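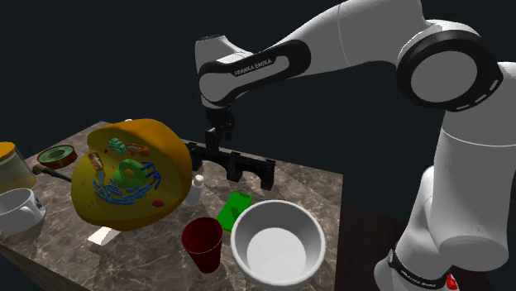 Do I need a real arm on the bench before I can use the Gakero tabletop pack?
You can start with nothing but a decent computer. Load the pack in your simulator, get your picking routine behaving there, and worry about bolts and power supplies later.

Gakero Tabletop Pack
Price: $57 for home and shared workshop use
Updated 30 March 2026

I built this pack for myself, in the corner of a shared workshop where I get the good bench two evenings a week (if I'm lucky and the laser cutter people have gone home). I wanted to practice pick-and-place at my kitchen table the rest of the time, and every free set of models I tried was cubes. Red cube, blue cube, cube with a number on it. My real bench has never had a cube on it in its life!

So the pack is full of stuff. A red cup, a big white bowl, a mug, a green tray, a little narrow-necked bottle, a glass jar with a lid. And yes, the cutaway animal cell, green nucleus and all, which is far and away my favorite thing in it. It's big and domed and it takes up a huge amount of table, so your arm has to plan around it to get at anything behind. I leave it in nearly every layout now.

The black rack with the prongs is the one I'd try second. Start with the cup. With a parallel gripper coming straight down, the rack makes you think hard about where the fingers go, and I spent most of August getting mine to stop clipping the uprights.

What you get
40 object models, each with a simple collision shape and a detailed one
5 ready-made table layouts, including the marble top
A plain dark background, easy to swap for your own
Starter poses for a Franka Emika arm with the parallel gripper
A short setup guide, written by me, so expect some rambling

What you don't get is the simulator itself, or the arm model. Bring your own for both. The starter poses are only joint values in a text file, so if you run a different arm you can delete them and nothing else will complain.

Setting up
Unzip the folder somewhere with no spaces in the path. Open the layout called bench_plain first and check that everything sits on the table when you press play. If the bowl sinks, your contact settings are too soft, and the guide has the numbers I use. Then put the arm base beside the table instead of on top of it. I had mine on the tabletop for ages and kept wondering where all my room had gone.

Turn the speed right down for the first few runs, even in simulation. It's a good habit to carry over to the real thing.

Goes well with
The Stiltard bench clamp plate, if you're moving on to hardware. I use one in the workshop and it hasn't budged.
The Mendes soft fingertip set, for glass and anything shiny.
Grangate layout editor, which opens my table files directly. Save a copy before you let it change the scale.

Sharing and refunds
One purchase covers one household or one workshop, however many computers you have going. Put your layouts online all you like, just leave the model files out of the download. If the pack won't load for you, write to me with your simulator version and the error text and I'll either fix it or send your money back.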